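Part-Time Office Coordinator, Lamrani Piano and Organ Repair

Lamrani has been fixing keyboards people sit down at since 1982. We tune, restring, refelt, and occasionally talk a family out of restoring an upright that spent a decade in a garage. We are good at this. We are less good at answering the phone, and our filing system is a drawer.

We are looking for a part-time office coordinator to start in June. The last one retired to a town with no pianos in it, which we are trying not to take personally.

What you would do

Answer the phone before the sixth ring. Most callers want to know what a tuning costs. Some want to play you the note that bothers them, over the phone, several times. You will tell them it sounds like something we should come and look at.

Book the tuners. We have 2 of them on the road, and each believes the other gets the closer jobs. Scheduling runs on Planora, which we pay for every month and use mainly to look at the weather. We would like this to change.

Send invoices, then send them again. Churches pay promptly. Bars do not. There is one theater that pays in full every spring, without comment, and we have learned to leave it alone.

Order parts. Our catalog of felts, pins, springs, and strings runs to more than 1000 items, many of them nearly the same color. You do not need to know a damper from a hammer on your first day. By the end of the summer you will have opinions.

What you should bring

Some experience in an office, a shop, or a large family. A calm phone voice. Enough comfort with spreadsheets to open ours without closing it again right away. Spanish or French is a plus. Being able to play is fine, but please know that everyone who can play gets asked to at the holiday party, and the request is not really a request.

You should also be able to work through noise. A tuner hitting the same A for half an hour is the sound of this place making money. One applicant asked if we could do it with the door closed. That is with the door closed.

What we offer

Mornings only, 8:30 to 12:30, with paid time off and a parking spot under a tree the birds are fond of. Pay depends on experience and we will tell you the number in the first call, so you don't have to sit through a second one to find out. Coffee is free and tastes like it. Your own piano gets tuned at no charge, once you have waited your turn like everyone else.

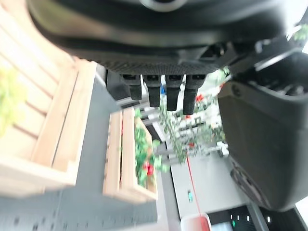 Black on black, with four short prongs in a row.

How to apply

Send a resume and a few lines about yourself through the form on our jobs page. Skip the formal cover letter. We would much prefer to hear about the worst filing system you ever inherited and what you did about it. Mention if you have used Planora, so we know who to be grateful to.

We read everything, usually at lunch. If we want to meet you, we will call in the afternoon. Please let it ring a few times. We dial slowly.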